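Vuson Perforated Utensil Holder

Home > Kitchen > Countertop storage > Utensil holders

Item no. 1521
Sold by Khattak Housewares
Ships from the Jadosstead warehouse

A white plastic holder for the flatware you reach for every day. It stands on the counter or the table and keeps chopsticks, spoons and small serving pieces upright in one place. The sides are perforated with rows of round holes, so air can get to what's inside.

The holder comes in clear film with a paper label around it. The label is printed in Chinese and carries the barcode. An English care card is packed in the shipping carton. Chopsticks and spoons are not included and are sold separately - see the related items at the bottom of this page.

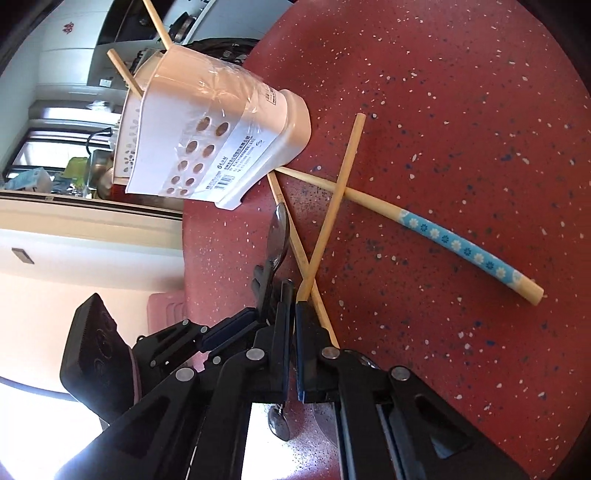
Before first use

Take off the film and the paper label. If the label leaves any glue behind, rub it with a little cooking oil on a paper towel, then wash the holder in warm water with dish soap. Do not use steel wool or a scouring powder, as these will dull the plastic. Let it dry upside down on a towel or a rack.

The barcode is needed for returns. Please keep the label until you are sure you want to keep the holder.

Using it

Put flatware in with the handles down if you want to see what you are picking up, or with the handles up if small children set the table. Either way works. Long items should go in first and lean against the sides. Heavy pieces such as ladles and large serving spoons can tip a holder this size when it is not very full, and we suggest the taller Callusix crock for those.

The holder has a flat base and can be used on stone, laminate, tile or glass. It has no rubber feet. On a very smooth surface it may slide if bumped, and a thin silicone mat under it will stop that.

Wet chopsticks should be shaken off before they go in. Bamboo and wood that sit damp for days can turn gray or start to smell, even with the holes in the sides. If your kitchen is humid, empty the holder once a week and wipe out the bottom.

Cleaning

Wash by hand, or on the top rack of the dishwasher with the heated dry turned off. A bottle brush is the easiest way to reach the bottom corners. For hard water spots, soak for 29 minutes in equal parts white vinegar and water and then rinse well.

Do not put the holder in a microwave or an oven. Keep it away from burners and off any stove top, including one that has just been switched off.

Chopsticks and spoons

Customers often buy the holder together with plain light-wood chopsticks and a few metal spoons, and these go together well. Chopsticks with a stamped mark near one end are easy to sort into pairs if you line the marks up before putting them away. Wash wooden chopsticks by hand. Printed marks fade over time in a dishwasher, and the wood dries out.

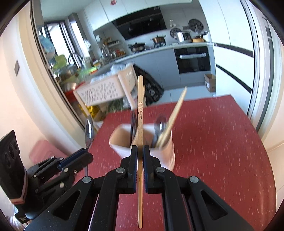
Khattak's customer desk adds that the plain wood pairs should be replaced once the tips feel rough, and that a light coat of food-safe mineral oil every couple of months puts that off for quite a while. Lacquered chopsticks should not be oiled.

Ordering and returns

Single holders ship in a padded bag. Restaurants and canteens can order by the case, and orders of 200 or more ship on a pallet from Jadosstead at the freight rate shown in the cart. Allow extra time for pallet orders in December.

Returns are accepted on unused holders with the label. A holder that arrives cracked will be replaced. Send us a photo of the damage and of the shipping bag, and keep both until you hear back.

Related items

Callusix tall utensil crock
Vuson plain wood chopsticks
Vuson metal table spoon
Silicone counter mat, small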